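Foire aux questions — Collecte et tri des déchets, immeuble Wolcombe

Page destinée aux occupants des bâtiments A, B et C. Dernière révision : mai.

Généralités

À qui s'applique le règlement de tri ?
À toute personne qui dispose d'un badge d'accès, soit 927 titulaires à la dernière mise à jour de la liste, ainsi qu'aux entreprises intervenant pour le compte d'un locataire. Les visiteurs relèvent de la société qui les reçoit. Le règlement est annexé au bail, à la suite de l'état des lieux technique.

Qui assure la collecte ?
La collecte intérieure est confiée à Closex, qui intervient de 18 h 30 à 21 h. L'évacuation des conteneurs depuis le local du sous-sol est faite par un second prestataire, Serrano, avant 7 h. Les deux contrats sont distincts. Une réclamation sur un sac resté à l'étage s'adresse donc à Closex, une réclamation sur un conteneur plein à Serrano. En cas de doute, le formulaire de l'intranet oriente la demande.

Quels sont les flux collectés ?
Papier et carton ; emballages plastiques et métalliques ; verre ; biodéchets ; ordures résiduelles. Les cartouches d'impression, les piles et les petits appareils électriques suivent un circuit à part (voir plus bas).

Pourquoi les corbeilles sous les bureaux ont-elles été retirées ?
Elles recevaient un mélange de papier, de gobelets et de restes alimentaires que le centre de tri refusait. Elles ont été remplacées par 82 points d'apport répartis dans les couloirs et les espaces de pause. Le plan des points d'apport est affiché sur chaque palier, à gauche des ascenseurs.

Papier et carton

Faut-il retirer les agrafes et les trombones ?
Les agrafes, non. Les trombones, les reliures à spirale et les pinces doivent être enlevés. Les enveloppes à fenêtre sont acceptées telles quelles.

Où déposer les documents confidentiels ?
Dans les armoires verrouillées grises, jamais dans les bacs bleus. La fente accepte des liasses d'un centimètre d'épaisseur au maximum. Les classeurs doivent être vidés au préalable. Une fois introduit, un document ne peut pas être récupéré sans la présence du prestataire et du responsable de la société concernée.

Comment évacuer un volume important de cartons, par exemple après un emménagement ?
Les cartons sont aplatis, ficelés et descendus au local du sous-sol par le locataire. Au-delà de deux mètres cubes, une benne est à réserver cinq jours ouvrés à l'avance. Le monte-charge du bâtiment B est limité à 600 kg ; celui du bâtiment C reste réservé au restaurant entre 10 h et 15 h.

Emballages et bouteilles

Les bouteilles doivent-elles être vides ?
Oui. Le liquide résiduel alourdit les sacs et souille le flux. Un évier est disponible dans chaque espace de pause. Il n'est pas nécessaire de rincer les bouteilles d'eau.

Faut-il laisser les bouchons ?
Les bouchons restent vissés. L'ancienne consigne, qui demandait de les mettre de côté, est caduque depuis la fin de la collecte séparée au rez-de-chaussée.

Les gobelets en carton vont-ils dans le bac bleu ?
Non. Ils comportent un film intérieur et se jettent dans le bac jaune, empilés si possible. Les couvercles suivent le même chemin.

Peut-on déposer du verre dans les étages ?
Seulement au quatrième étage du bâtiment A et dans le hall du bâtiment C. Les autres étages ne disposent pas de bac adapté au poids du verre. Le verre cassé se dépose dans un carton fermé portant la mention VERRE.

Biodéchets

Quels restes sont acceptés ?
Épluchures, marc de café avec son filtre, sachets de thé sans agrafe, restes de repas cuits, pain. Les capsules de café ne sont pas admises, y compris celles qui sont vendues comme compostables. Les essais menés avec l'exploitant du composteur n'ont pas donné de dégradation suffisante dans les délais de son procédé.

À quelle fréquence les bacs bruns sont-ils vidés ?
Chaque soir ouvré. Les bacs sont lavés une fois par semaine, et deux fois de juin à septembre. Un bac qui dégage une odeur entre deux lavages peut être signalé ; il est alors échangé dans la journée si la demande est reçue avant 11 h.

Poubelles de petite capacité

Une société peut-elle conserver ses propres poubelles ?
Oui, dans les salles de réunion, les sanitaires privatifs et les infirmeries, à condition que leur volume ne dépasse pas sept litres et qu'elles soient munies d'un couvercle. Elles sont réservées aux ordures résiduelles. Closex les vide si elles figurent à l'inventaire transmis par le locataire. Les autres sont laissées en l'état.

Quels modèles sont admis ?
Les modèles à pédale ou à bouton sont acceptés. Les couvercles à capteur sont déconseillés : la fourniture des piles reste à la charge du locataire et un couvercle bloqué empêche le vidage. Le couvercle doit pouvoir s'ouvrir complètement sans outil.

Comment mettre le sac en place ?
Le sac est ouvert, descendu jusqu'au fond, puis rabattu sur le bord extérieur. Sur un sac trop grand, l'excédent forme un bourrelet de film visible sous le couvercle ; cela n'empêche pas la collecte, mais un format inférieur est préférable. Les sacs translucides sont exigés pour que l'agent puisse vérifier l'absence de verre ou d'objet coupant avant de saisir le sac. 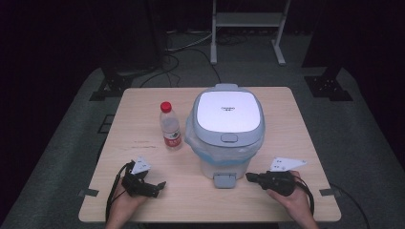

Qui fournit les sacs ?

Closex fournit les sacs des points d'apport. Pour les poubelles privatives, le locataire achète les siens ou les commande sous la référence 1457 du catalogue interne, par rouleaux. La refacturation apparaît sur le décompte trimestriel, à la ligne « consommables ». Les sacs opaques ne sont pas collectés.

Déchets particuliers

Où déposer les piles et les cartouches ?
Dans les colonnes situées à l'accueil du bâtiment A. Les bornes des piles au lithium doivent être isolées avec un ruban adhésif. Les batteries gonflées ou endommagées ne se déposent pas dans la colonne : il faut appeler le poste de sécurité, qui dispose d'un contenant adapté.

Comment se débarrasser d'un écran ou d'un fauteuil ?
Par une demande d'enlèvement sur l'intranet. Le matériel reste dans les locaux du locataire jusqu'au passage ; le dépôt dans un couloir ou sur un palier est interdit au titre de la sécurité incendie. Le mobilier en bon état peut être repris par Tromstead, qui en établit une liste et la soumet au locataire avant retrait. Les supports de stockage sont à démonter au préalable.

Que faire des déchets de travaux ?
L'entreprise qui réalise les travaux les évacue et remet un bordereau. Ni les gravats, ni les pots de peinture, ni les chutes de moquette ne sont admis dans le local du sous-sol.

Contrôles et facturation

Comment la qualité du tri est-elle contrôlée ?
Par un contrôle visuel à chaque collecte et par une caractérisation annuelle, au cours de laquelle le contenu des sacs est pesé par catégorie. La dernière campagne a porté sur 1 457 kg, tous flux confondus. Les résultats sont communiqués par bâtiment — pas par société.

Existe-t-il des pénalités ?
Un conteneur refusé par le centre de tri est requalifié en ordures résiduelles et le surcoût est réparti selon les tantièmes. Lorsque l'origine de l'erreur est établie, il est imputé à la seule société concernée. Le délai de contestation est de quinze jours à compter de l'envoi du décompte.

À qui écrire ?
Les questions d'interprétation du règlement sont traitées par Ettore Bianchini, gestionnaire technique du site, via le formulaire de l'intranet (rubrique « Déchets »). Indiquer le bâtiment, l'étage et le numéro du point d'apport, inscrit sur la face avant du meuble. Les demandes sans localisation sont renvoyées à leur auteur. Pour un écoulement ou un début d'incendie, appeler directement le poste de sécurité.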